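Bench tips: keeping the hand grippers happy

Quick ones from the Halberg bench, mostly stuff we keep relearning. 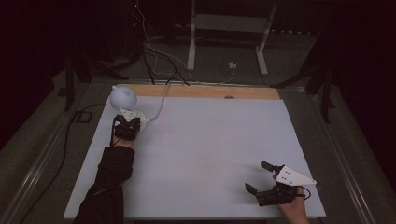
Left gripper closed low on the white lamp-like thing, right one open over the board.

Grip low. On anything round-topped go for the base, the ball part slides. Same with the jaws: square them up first, then close.

Lamp cable goes off the back of the table. Not across the board, you will catch it with a finger and drag the whole thing over.

Finger pads. Wipe with a damp cloth before you start, dry them, dont use the orange cleaner (leaves a film). Shiny pads = swap them. Last set went 2,521 closes, the set before only 1,529, so go by look and not by the number.

Top plate screws. Check every morning with the short hex key. Snug, quarter turn at most. Siebe stripped one in August and we had to wait on a new plate from Vevura.

Jaw feels gritty? Blow it out first. Brush second. One drop of light oil on the slide, wipe off what you can see. Never on the pads!!

Cable at the back of the gripper: leave a loose loop near your hand. Tight loop pulls out the plug. If readings jump when you turn your wrist, its the plug 9 times out of 10, reseat it before you take anything apart.

Zero both grippers open, hands still. Closed zero drifts. Dolores writes the values on tape inside the drawer lid, left one should read 437 or... no, 435. Check the tape.

White board: soft cloth, dish soap, warm water. Pinkish marks come up a bit with baking soda paste, go easy, scratches are worse then stains.

Spare pads in bin 37. Take the last pair, tell Dolores.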